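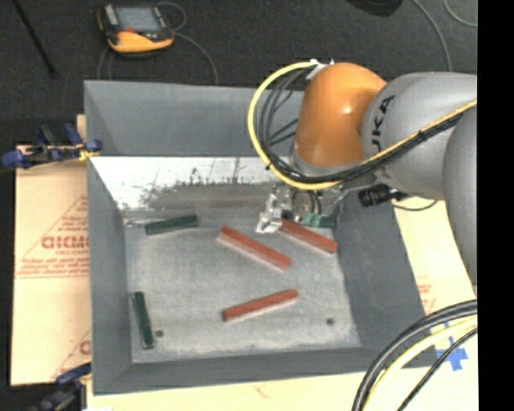 March 17, 2022

Equipment planning, second pass. We have a number to work against now, which changes the mood a lot! The ceiling for everything that isn't an arm is 3,000 dollars, to be spent before the end of December, and I want most of it committed by summer so we aren't placing panic orders again.

Went through the cell this morning with the wish list in hand and crossed off more than I expected. The arm stays, obviously. The bin picking routine with the red and green blocks is good enough to plan around, and it's the thing visitors ask about, so anything we buy has to make that task better first and the rest of the shop second.

What I think we need, in the order I'd buy it:

1. Gripper fingers. I keep going back and forth between a full new gripper and just new fingers for the one we have. Fingers win. Prorkico sells blanks we can drill ourselves, and they'd send 12 in a pack, which is enough to try a few tip shapes and ruin a couple learning. I'd like one set with a narrower tip for blocks lying near the wall of the bin. The wall slopes outward, so there's more room to come in than you'd think, but the current tip wastes it. Really looking forward to this one.

2. Cable management. Please, please, please. The yellow cable and the black bundle run along the outside of the arm with ties holding them, and there's a big loop standing off by the wrist. It works and I've stopped noticing it, and that's a bad sign. Grarwood has a dress kit with proper swivel clamps and a spring return. Quote came in at 859 including shipping. It's the largest single line on the list and I still think it belongs near the top. If we ever go to longer runs without a person standing by, this has to be done before that.

3. Bin mounting. We're holding the bin with clamps on the rim. Fine for now, quick to move, but every time the bin shifts we redo the corner points, and I'd love to stop doing that. Two options: a bolted plate with locating pins (we could make it in house, material only), or the quick-change tray from Ye, which is lovely and costs far too much for what it does. Leaning hard toward making our own. If somebody wants a nice small project for the mill, come talk to me.

4. Bin itself. The inside is pretty scuffed, with a worn floor and dark scratches up on the white slope. Does it matter? For picking, no. For the vision people, maybe, and I've asked them to say so in writing before I spend on it. A replacement is 100 dollars, so it's not going to sink us. Could order two and keep one clean for testing only.

5. More blocks. Cheap, we can cut them. Same long shape, one or two more colors. I'd also like a shorter size, so the grasp planner can't get away with assuming a length.

Not buying this year:

- Second camera. I know. I want it too. The mount alone eats the budget once you add the lens, and the current view covers the bin floor well enough for the planning we do.
- Force sensor at the wrist. Prument offered a loaner for the evaluation period and I said yes to that, of course! If the loaner pays off we put it in next year's request with our own data behind it. Much stronger case than a brochure.
- Nicer table top. The cream surface is ugly in places and it's flat. Leave it.

Things that cost nothing and I'd like done before any of the above arrives:

Write down the bin position relative to the base, with a date, on the cell sheet. The last values are in an old notebook and half of us have our own copies.

Check the strain relief on the tool side by hand before each long run. Put it on the start list.

Agree on where the handheld lives. On the floor behind the bin is handy when you're teaching points, but I'd like a hook on the table leg so the cord stays out of the way. I have a hook in my drawer.

Spending rules, as I understood them: anything under the small purchase limit can go straight through, the dress kit needs a second quote. I've written to Prument for one, though I don't think clamps and hoses are really their line. If they pass, I'll try the distributor that did our last batch of connectors.

Open question on lead times. Grarwood wouldn't promise a ship date for the spring return part. The clamps are in stock. We could take the clamps now and fit the return later, and I'd be happy with that, provided the price holds when the order is split. Asking tomorrow.

Also need to measure the forearm diameter again before confirming clamp size. My figure was taken over the cable bundle, so it's no use. Calipers are in the blue drawer.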